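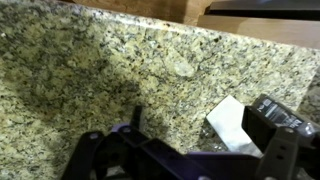 My part of the Jarnar project was the gripper, which meant I was the one who got texted whenever it stopped closing. I wanted the job, I should say that up front! Tavion Blackwood took the arm and the software, and I got the end that touches things. Our gripper has two black fingers facing each other over a purple housing, with black linkage bars laid over the top of it, and pretty much everything I learned this term happened in that small space. The finger plates are full of cutouts and holes, so you can see down past the bars to the countertop, and that saved me a lot of time once I started looking through them before reaching for a screwdriver.

## What I inherited

The group before us left a shoebox of spare screws and one page of notes that said "grease monthly" and nothing about where. Adaeze Isah, our advisor, told me to spend the first week just opening and closing the thing by hand with the power off. I thought that was a waste of a week (sorry, Adaeze). By the end of it I could feel a tight spot near the closed position, always in the same place, and I knew what normal felt like everywhere else. I still do the hand check before anything else.

## The setup routine

After some trial and error I settled on this order:

1. Power off, then move both fingers through their full travel by hand.
2. Wipe down the linkage bars with a dry cloth. No spray, it gets into the pivots.
3. Check every pivot screw with the short driver. Snug, and then stop.
4. Power on, home the gripper, and run 20 open-close cycles with nothing in it.
5. Close on the test block and see if both fingers touch at the same time.

Step 3 is where I messed up early on. I was cranking the screws down because loose ones scared me, and the linkage got so stiff that the motor stalled before the fingers met. Tavion spent a whole evening digging through his code for a bug that I had put there with a screwdriver. I bought the pizza.

## The Bellamy problem

We call it that because it showed up while we were practicing for the demo at Bellamy. The left finger would arrive a little before the right one and nudge the block sideways. Not by much, but the wrist camera would then be looking at a block that had moved, and the next pick would be off too.

I had three ideas: a bent bar, a worn pivot, or bad homing. I took the bars off first (easy to do, and I was hoping) and laid them flat against a steel ruler. All straight. Then I went through the pivots one at a time, and the one on the left side had a wobble I could feel with a fingernail. The bushing inside had worn oval. We had 2 spares from the Skullton parts order, so I pressed a new one in, put it all back together and ran step 5 again. Both fingers landed together. I may have yelled.

After that I ran 300 cycles in one afternoon and stopped every so often to feel that pivot. It stayed tight. I don't know how long the new bushing will last, and I'd like to know what wore the old one out. My guess is my overtightened screws, but I can't prove it.

## Cables and shadows

Two smaller things that ate up more time than they deserved. The cable to the wrist used to rub on the housing whenever the arm turned, so I rerouted it with a longer loop and 3 zip ties. Leave slack at the wrist joint or you'll be redoing it by March like I was.

The other one is light. The gripper throws its own shadow over whatever is under it, and on a speckled surface that makes a mess for the camera. Tavion moved the lamp to the other side of the arm and it got better, though he'd still like a second lamp and I'm with him on that.

## For whoever gets it next

The log is in the Gendcombe folder, one line per maintenance session. Please keep writing in it, even when the line just says "checked, fine." The spare bushing is taped inside the lid of the shoebox. Order more before you use it, the last batch took forever to get here.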